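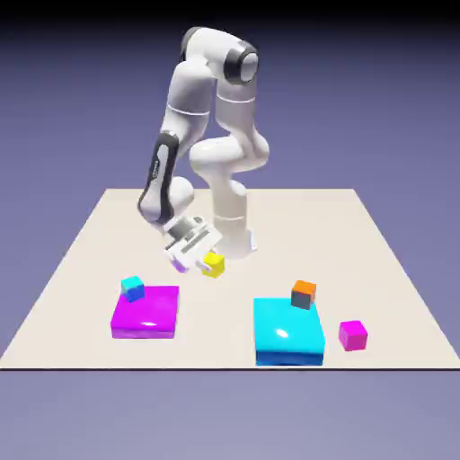
Arm reaching for the cube before the fingers close, sim cell

Posted in Arms and Grippers by rowanfield

Sorting cell in simulation, seven joint arm, parallel gripper, small cubes that go onto two big flat pads (magenta and cyan). Running it in Aseck with the stock Prengate controller. Goes down to the yellow cube fine, then one finger touches first and the cube slides off a bit before the other finger gets there. Then the grip is crooked or it misses. Out of 300 runs overnight I got 71 like that. Friction already turned up, no change. Same thing on the real cell? Don't know, we don't get bench time until November. What do I check first?

Dušan Zelenák

Tool frame. Nine times in ten. Looks like your hand is coming in tilted and the cube is sitting flat, so one finger gets there early whatever the friction is.

Do it in this order:

Open the tool settings and read the rotation. If you ever swapped the hand model the old offset stays in there, Aseck doesnt clear it.

Park the arm over a cube, stop the sim, look from the front and then from the side. Fingers should straddle it evenly both ways.

Add a hover point straight above the cube and come down from that in a straight line. Joint moves swing the wrist at the end, you don't want that so close to the table.

Then slow the last bit. I use 24 mm/s on ours. Close only after the arm reports stopped, wait 200 ms, lift.

Leave friction alone untill all that is done. Put it back to default in fact. High friction makes the first touch drag the cube worse.

Also have a look at the cube on the magenta pad. It's hanging over the back corner. Your place target has an offset too, or somebody spawned it there. If it's the arm doing it, probably same bad tool frame.

polly_bench

had this, reinstalled, went away

rowanfield

It was the tool rotation, left over from the Bollow hand we had in before. Zeroed it, added the hover point. Did a short batch before lunch, no nudges so far. Overhanging cube I havent looked at yet, the spawn script might be doing that one. Will run the full 300 again Friday and post teh numbers.

Dušan Zelenák

Good. Save the cell file under a new name before you touch the spawn script.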